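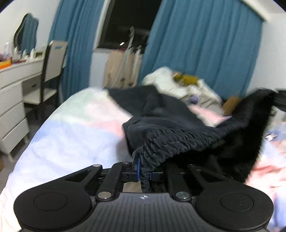 House rules for the hand-held gripper

By Hajar El Khatib in Work and Machines

The blanket is navy and fuzzy, and it does not want to be folded. The person holding the gripper closes the blue finger tips on a gathered piece of it, lifts, and carries it over the pastel duvet. It is evening, the sky in the window is dark, and the bed has to be made before the session can be signed off.

This is paid work, and there is a good deal more of it than there was a few years ago. People take a gripper home, do the chores they would have done with their hands, and the recordings go to firms that want robots to learn the same chores. The machines that come out at the other end are covered by long safety standards. The work in the bedroom has, until lately, been covered by whatever the firm thought to put in an email.

Lendar, which runs home recording for several robot makers, decided in September to write its rules down properly. The result is called the Drakness code, after the street where the company has its office. It runs to 2 parts, one for the home and one for the recording, and I spent a week reading it and talking to people who work under it.

What counts as a private room

The first part starts with consent, and it is stricter than I expected. Everyone who lives in the home must agree before any recording is made, including those who will be out at the time. A tenant who shares a house needs the agreement of the others for shared rooms. Consent is given room by room. A person may say yes to the kitchen and no to the bedroom, and may change their mind on the day without giving a reason or losing the fee for work already done.

Bedrooms caused the longest argument when the code was drafted. Making a bed is one of the tasks robot makers ask for most. It is also done in the room where people keep their medicine, their letters and their underwear. One early draft asked workers to clear every surface first. That was dropped after a trial, when the recordings came back looking like hotel rooms.

"If you strip the room, you teach the robot about a room that does not exist," a Lendar trainer told me. "We want the bags on the hook and the bottles on the dressing table. We don't want the name on the prescription."

The final wording asks for the room to be left as it is lived in, apart from a short list of things that must be put away or turned round. Papers with names or addresses are on it, as are bank cards, medicine labels, photographs of children and any screen that is switched on. Mirrors get a paragraph of their own. A worker who can see their own face in a mirror from the place where they will stand has to cover it or choose another side of the bed. Curtains may be open or closed, but if they are open nobody outside should be recognisable.

How to hold a blanket

The second part deals with the work itself, and it is here that the code reads most like a trade manual. Cloth gets more space than anything else. A cup has a shape, and it keeps that shape when it is picked up. A blanket takes a new one each time it is touched, and a thick, furry one hides its own edges.

The rule on grip is short. Take a fold, close the fingers until the cloth stays put, then stop squeezing. Workers new to the tool tend to clamp as hard as they can, which tires the hand and teaches a robot to do the same. Workers are told to move at the speed they would use with a sleeping person in the next room, and to finish each lift before starting another.

Mistakes stay in. If the cloth slips, the worker picks it up again and carries on. The code forbids starting over to get a cleaner take, and it forbids helping with the free hand unless the task sheet allows it. A trial by Taltix, a small firm that checks recordings for Lendar, looked at 662 sessions and found that 518 could be used as they stood. Most of the rest had been spoiled by a second hand reaching in, or by the worker stopping to look at the task sheet halfway through.

I asked whether the rule on slips was popular. It was not, at first. People are proud of their housekeeping, and several asked if they could go back and tidy up the bits where they had fumbled. The answer is still no.

Hours, wrists and floors

The part of the code that has changed working life the most is also the dullest to read. A session may last no more than an hour, with a break before the next. The tool must be put down between tasks. A worker who feels pain in the wrist or thumb stops for the day and is paid for the full session, and the stop is written down so that someone can look for a pattern.

Floors must be clear along the path the worker will walk. This sounds obvious, but a person watching the tip of a gripper is not watching their feet, and bedrooms are full of chair legs and trailing duvets. Pets and small children are to be kept out of the room. No work is done over a lit hob, near an open flame or on a stepladder.

Shokri, a rival to Lendar, has its own rules and allows longer sessions. It has said it will look at the hour limit again next year. Its manager for home work told me that many of its people prefer one long evening to several short ones, and that was also what I heard from two of the workers I spoke to. A third had changed firms over it.

Who checks

A code is only as good as the checking, and this is where I have doubts. Taltix looks at a sample of recordings for things that should have been put away, and a session that breaks the privacy rules is deleted whole. Workers can ask to see anything recorded in their home, and can have it removed up to the point where it is passed to a customer. After that the code has little to say. Lendar says its contracts bind the customer to the same terms, but it would not show me one.

There is no outside body that signs the code off, and no public list of firms that follow it. The 600 people now working under it have a telephone number to ring, staffed in the evenings, and a named person who must answer a complaint in writing.

The next version is being drafted now. It will cover homes with carers, and recording in rooms where someone is ill in bed, which is not allowed at present. There is also a request from workers for a page on fitted sheets, and Lendar has agreed to add one.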